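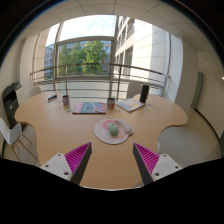

Wrist view, gripper open, mouse pad just past the fingertips

How varied should my tabletop examples be before I train?

Posted by stelidwood_bench in Learning from Demonstration

Hi all! I've been lurking since March and finally have something to ask. I'm collecting examples with a hand-held gripper, camera mounted on it, two soft ribbed fingers, you know the type. I walk up to a table, pick something up, set it down somewhere else, and the recording becomes one example for the policy. It is way more fun than I expected. I did 11 before breakfast one morning and had to be told to stop.

The task I picked is "clear the middle of the table." The computer mouse goes next to the magazines, cups go to the far side, and anything small and flat gets left alone for now. I'm at 300 examples, nearly all of them on the same wavy-edged wood table by the big window. I'm using the Monska recording app and its default export.

Three things I can't settle on my own:

Do I keep adding examples on this table, or move to another one now? I love this table because the light is good and there's space to walk around it, but I can feel myself getting into a groove and doing the same approach every time.

Does the window matter? There's sky and trees and buildings behind everything when I come in from this side, and the exposure shifts when I tilt the gripper down.

And is it OK to leave extra stuff on the table that has nothing to do with the task? There are magazines and patterned cups and little bits lying about, and part of me wants to clear it all off and start clean.

Thanks in advance, any war stories welcome!

plustow_lane
Great starter task! I went through almost exactly this last year so here's what I'd do.

Leave the clutter. Please leave it! My first set was all done on a bare desk and the policy was lovely on the bare desk and hopeless the minute I put a coffee cup down. It kept reaching for the cup. The second set had junk everywhere, shuffled between takes, and it was much calmer. Your magazines are good clutter, by the way, because a busy printed cover gives the model plenty of chances to learn what to ignore. Same for the print on the mouse pad. A green mouse sitting on a coral-pink design is a nice clear contrast, so throw in some takes where the mouse is on the bare wood, and a few on top of a magazine cover if you can stand it.

On the table question, I'd move now. You don't have to abandon the good one. What worked for me was blocks of 15, then change something: a different side of the table, a different height to start from, swap the mouse for another one, lamp on, lamp off. After a few blocks go and find a new table altogether, even an ugly one. Especially an ugly one. I did a whole evening on an ironing board and those takes helped more than I would have guessed.

Also, vary your starting pose. If every recording begins with the fingers wide open and pointed straight at the pad, the model never sees how to get there from somewhere awkward. Start a few off to the side. Start a few too close and back out. Those recovery moves are gold, and they feel silly to record, but do them anyway.

Have fun with it, and post your first rollout even if it's terrible. We all like those.

zwahlen_fan
just get more data. i had 2 tables and it was fine. check your export settings too, monska trims the end of the clip on default and you lose the release

quietservo
I'll take the window, as the others skipped it.

It matters, but mostly through the exposure. With a wide lens and a bright sky at the top, the camera will darken the tabletop to protect the sky, and then lighten it again as you tip down and the sky leaves the view. If your app lets you lock exposure, set it while pointing at the table and let the sky blow out. You don't need the clouds. If you can't lock it, then record from every side of the table so that the brightness jump isn't tied to one direction of approach. Otherwise the policy can learn "it got brighter, time to close the fingers," and that is a miserable thing to debug. I lost a good chunk of spring to it.

Do some takes in the evening too, with the room lights on. Around 8 p.m. the glass starts reflecting at my place and it's like having a free second location.

One small disagreement with plustow_lane: I wouldn't put the mouse on the magazines until you've looked hard at your labels. You said the goal is to move it next to them. If some takes start with it on top, decide now whether that counts as already finished, write the rule down, and keep to it. I changed my mind halfway through a set once and had to sort some 60 clips by hand.

And zwahlen_fan is right about the trimming. Watch the last second of a handful of your clips before you record any more. If the fingers never open again at the end, turn trimming off and see whether the raw files are still on the device.

stelidwood_bench
This is fantastic, thank you! I checked and yes, the release is missing from a bunch of them, but the raw files are still there (phew). Exposure is getting locked tonight. I don't own an ironing board but I do have a very ugly folding table, so that's up next. Will post the first rollout under this thread.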